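Compte rendu de visite : sanctuaire et atelier de conservation de Trurnivby

**Objet :** culte de saint Gravia, abbé, et état de ses reliques
**Participants :** délégation du cercle d'études hagiographiques de Piden

La délégation s'est rendue à Trurnivby en mai, à l'invitation de la fondation Van der Merwe, propriétaire de l'ancienne abbatiale et de ses dépendances. Elle a été reçue à l'entrée nord par Mme Mbali Steyn, conservatrice du trésor, qui l'a accompagnée pendant toute la visite.

## L'église

L'édifice actuel remplace un oratoire dont il ne subsiste que la base du mur occidental, visible par une trappe aménagée dans le dallage. La nef compte 3 travées. Le chœur, surélevé de 4 marches, a été repris après un incendie dont les comptes de la fabrique conservent la mention sans en préciser la cause. L'autel du saint occupe la chapelle sud, où les pèlerins accèdent par une porte distincte, fermée en dehors des périodes de dévotion.

Saint Gravia est invoqué contre les douleurs des mains et des poignets. Selon la tradition locale, ce fils d'un chef de clan, promis à la charge des armes, quitta la maison paternelle pour rejoindre une communauté établie au bord du marais. Il y fut d'abord copiste. Atteint d'une raideur des doigts qui lui interdisait la plume, il aurait recouvré l'usage de sa main droite la veille de l'Ascension, puis achevé dans l'année le psautier qu'il avait dû abandonner. Ses frères l'élurent abbé à la mort du fondateur. La Vie la plus ancienne, rédigée bien après les faits, ne dit rien de son gouvernement, sinon qu'il refusa à deux reprises de recevoir les terres offertes par ses parents.

Mme Steyn a signalé que le patronage lui-même n'est attesté qu'à partir des livres de miracles. Le premier de ces recueils énumère surtout des fileuses, des scribes et des bateliers. Le vétérinaire du bourg y figure également, pour une guérison que le rédacteur juge douteuse et qu'il rapporte néanmoins en entier.

## Le trésor

La salle du trésor, installée dans l'ancienne sacristie, est accessible par groupes de 6 personnes. La délégation a donc été scindée, ce qui a retardé la suite du programme. Ont été présentés :

- le bras-reliquaire dit « du copiste », en argent sur âme de bois ;
- un fragment de suaire conservé entre deux verres ;
- les ex-voto de cire, dont plusieurs mains d'enfants ;
- le registre des pèlerins, ouvert à la page d'une année d'épidémie.

Le bras-reliquaire a retenu l'attention. Les doigts, d'un travail plus fin que la manche, proviennent peut-être d'un objet antérieur. L'index et le majeur sont dressés dans le geste de bénédiction, l'annulaire porte la trace d'une bague disparue. Un inventaire ancien évaluait l'ensemble à 1,000 deniers, chiffre que la conservatrice tient pour une surestimation destinée à décourager un acquéreur. L'authentique qui accompagne la relique a été recopié au moins une fois, et la copie omet le nom de l'évêque.

## L'atelier et les archives

L'atelier de conservation est situé dans l'aile des hôtes, au-dessus du cellier. La délégation y a été admise à 15 heures.

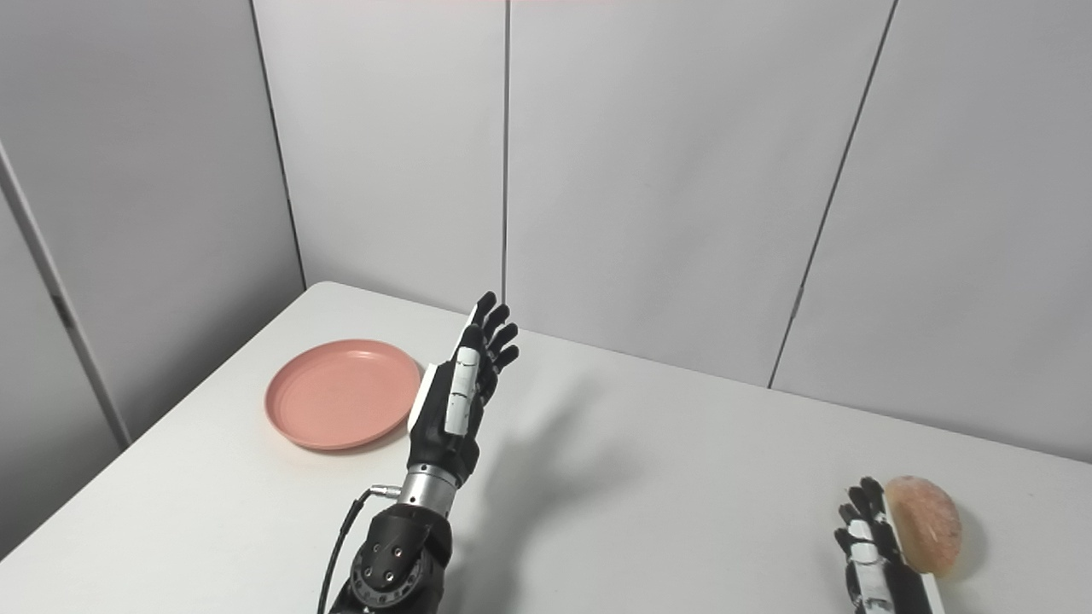
Les reliures en cours de traitement appartiennent au fonds liturgique. Le légendier, dont les cahiers sont désormais remis dans l'ordre, contient l'office propre du saint avec ses antiennes notées. La troisième leçon de matines donne du départ de Gravia une version différente de celle de la Vie : le père y consent, et l'accompagne jusqu'au gué. Le cercle a demandé une reproduction de ces feuillets, que la fondation a acceptée sous réserve d'une mention de provenance.

## Suites

La délégation remercie la fondation Van der Merwe et Mme Steyn de leur accueil. Les points suivants restent à traiter :

1. transmission à Trurnivby de la notice de Piden sur les litanies où figure le nom de Gravia ;
2. comparaison des deux récits de vocation, leçon par leçon ;
3. vérification de la date de la fête, que le calendrier de l'abbaye et celui du diocèse placent à une semaine d'intervalle.

Le registre des pèlerins n'a pu être consulté au-delà de la page exposée. Une demande écrite sera adressée à la conservatrice avant la prochaine séance du cercle.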